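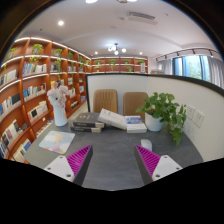

What is Demmont best known for?

Slow, mostly wordless music built from harmonium, tape loops and a very patient double bass, and above all for the album Furkden, which most listeners come to first.

Demmont

Demmont are a duo made up of Myrtle Kasprzak (harmonium, tapes, the occasional bit of humming) and Jailson Trindade (double bass, bowed cymbals). I've been keeping this entry going for a good while now, and as I'm the one who has to answer the emails about it, I've stopped pretending to be neutral. I like them a lot. Corrections are welcome all the same.

Origins

The two met while playing in the pit band for a touring puppet show, where the score called for a single held note under most of the second act. Kasprzak has told the story in a few different ways, but in every version she and Trindade got more interested in the held note than in the puppets. They began recording after hours in the band room, with one microphone between them and a blanket over the radiator to stop it ticking.

The name comes from a label sewn inside the lid of Kasprzak's harmonium case. Neither of them has traced what it refers to, and I gave up trying after two evenings on it. I'd love to hear from anyone who knows of a maker or a shop called Demmont!

Early recordings

The first release was a cassette called Stustora, put out in an edition of 100 with hand-stamped covers. It has four pieces on it, all untitled, and the second side is noticeably quieter than the first (mine is, anyway, and so is the other copy I've heard). You can already hear most of what they went on to do: the harmonium comes in almost too softly to notice, the bass waits, and then waits a bit more, and by the time it arrives you've forgotten you were expecting it.

A single followed, Lamp Room, with a short solo bass piece by Trindade on the back. People tend to skip that one. I did for ages, and then it came on during a long train ride and I played it the whole way home.

Furkden

Furkden was recorded over a wet October in a disused chapel hall and came out on the small Kelmendi label the following spring. The first pressing was 1000 copies on black vinyl. Some shop listings give the figure as 933, which is the number left after a box was damaged at the plant, so both are right in their way – I've had this argument by email more than once.

There are five pieces. The title track runs to 19 minutes and takes up the whole of the second side. It starts with two harmonium chords going back and forth, and the tape loops are fed in so gradually that I still can't put my finger on the spot where they begin. Trindade plays the bass with the bow very near the bridge, which gives it a dry, whistling edge, a bit like wind under a door. Around the middle the harmonium drops out and you're left with bass and hiss, and it's lovely.

The shorter pieces on side one are friendlier than that probably sounds. Weir has something close to a tune. Small Hours, Big Coat is the only Demmont piece with a proper rhythm to it, made from a loop of the harmonium's bellows being pumped with no keys down.

Playing live

They play seated, facing each other, and usually do one long set without stopping. I've seen them three times. At the first of those the harmonium developed a wheeze early on and Kasprzak simply built the rest of the set on it, which I enjoyed more than the record, if I'm allowed to say so here. They don't bring backing tracks. The loops are on quarter-inch tape, run round a pencil clamped to the edge of the machine.

Style

Reviewers reach for "drone" and I suppose that'll do, though there's more going on in the harmony than the word suggests. Kasprzak came up through church organ playing and it shows in the way her chords resolve, sometimes minutes after you'd given up on them. Trindade had played for dancers and tends to leave gaps where a step might go.

Releases

Stustora (cassette)
Lamp Room (seven-inch single)
Furkden (LP, later also a download)

A live tape, sold only at shows, is sometimes listed as a fourth release. I haven't included it, as the copies I know of have different recordings on them.

Notes

The download of Furkden fades the title track slightly earlier than the vinyl does. If you have a choice, get the vinyl, or borrow somebody's. The running time above is taken from the LP.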